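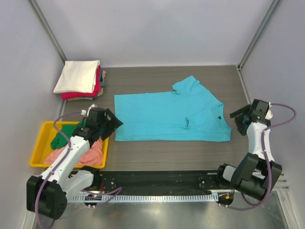 2 min read

Folding a long tee or T-shirt dress so it stacks

Long tops are a pain. Fold them like a regular tee and you get a fat lump at the hem end and the whole pile leans. Takes me 15 seconds now, used to take forever.

What you need: a table. Bed works but the creases won't be as sharp. A bin for stuff that hasn't been folded yet — mine's a yellow plastic one, any bin will do.

1. Lay it out sideways. Hem on your left, neckline on your right. Flip that if you're left handed. Much easier than reaching across the table for the far end.

2. Smooth it. Flat hands, from the middle out. Small creases across the body are fine, the big diagonal ones up by the shoulder aren't. Those get pressed in and you'll see them when you wear it.

3. First sleeve in. Fold it over the body, the light blue one up top has one sleeve in and the other still sticking out. If the sleeve bunches, pull it back out and start over. Don't try to poke it flat from on top.

4. Second sleeve, same thing. Now bring both long sides in to the middle so you have one long strip. Aim for the same width the whole way down. Dresses that flare need a bit more folded in at the hem end.

5. Hem up to just short of the neckline. Leave a gap, two fingers or so. This is the step poeple skip and it's why the pile leans.

6. Fold in half again, or in thirds if it's really long. Rounded edge to the front, loose edges to the back.

7. On the stack. Press down once with your palm and move on.

Order of the stack

Heavy stuff on the bottom, thin tops last. I don't sort by color, life is short. If you do, sort in the bin before you start, not after. Keep the pile in the back corner of the table so you've got room to lay out the next one.

Stack starts sliding? Turn every other piece around so the thick ends alternate. Or just make two stacks.

Slippery fabric

Rayon and that kind of thing won't hold step 6. Roll it from the hem instead and stand it up in the drawer. Pichler drawer dividers are what I use, a cut down shoebox is fine to.

Jersey that curls at the hem — fold the curl under, then do step 5.

Fitting the drawer

Measure the drawer before you do the whole load. I didnt, and had to refold everything. Shallow drawer, go thirds in step 6. Deep shelf, halves.

Next up: fitted sheets. Probably in two parts.

Posted February 26, 2020 in Laundry
3,262 views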